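Ticket 126: Step labels missing or misplaced in food handling recordings
Project: Skudon
Site: Rimgate
Opened: 10 February 2026
Status: Open, awaiting second review
Priority: Normal

Summary
The import check rejected 9 recordings from the bread and container task. The checker reported "hand contact without step label" in each case. The remaining recordings in the batch of 900 were accepted.

Findings
The video files are complete and the time stamps agree with the task sheet. The fault lies in the labels. Annotators at Vullden marked the start of the "hold" step at different points: some at first touch, others once both hands were on the bread. Where the gap exceeded 10 video frames, the checker treated the contact as unlabeled.

Action taken
1. Rejected recordings were moved to the review folder. No files were deleted.
2. The labeling guide was amended. "Hold" now starts when the second hand makes contact.
3. Glare on the table cover was ruled out as a cause. Hand outlines remained usable throughout the review set.

Outstanding
Relabeling is expected to take around two working days. Sites are asked not to record the task again until the review is closed. The training set will not be rebuilt before then. Questions on the amended guide should be added to this ticket.

Attachments
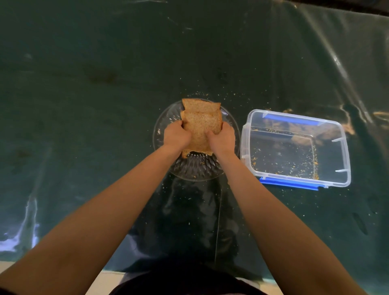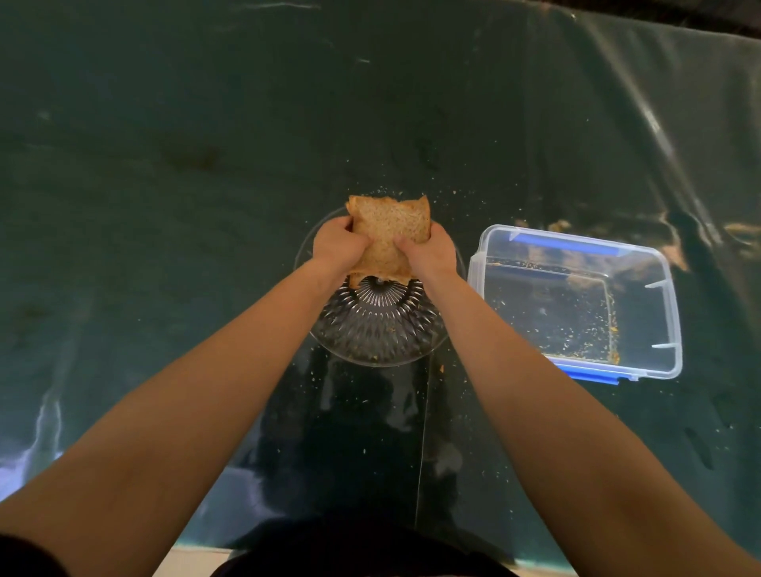
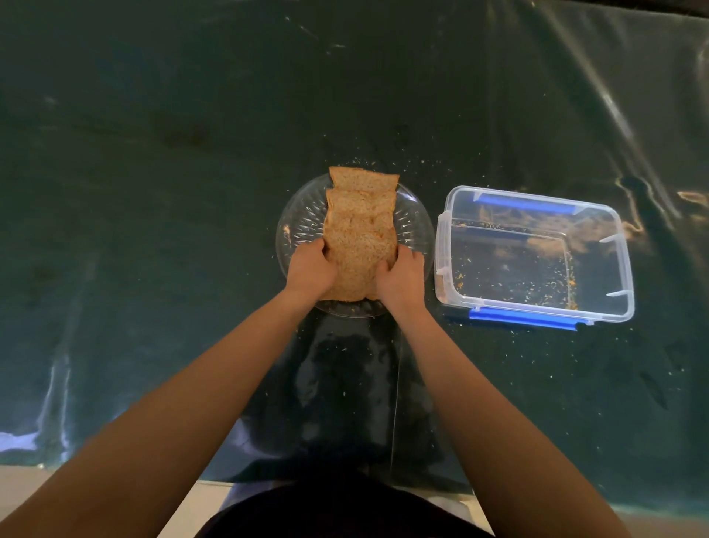

Attachments 1 to 3: both hands on the bread over the clear plate, open container to the right. Correct label under the amended guide: "hold".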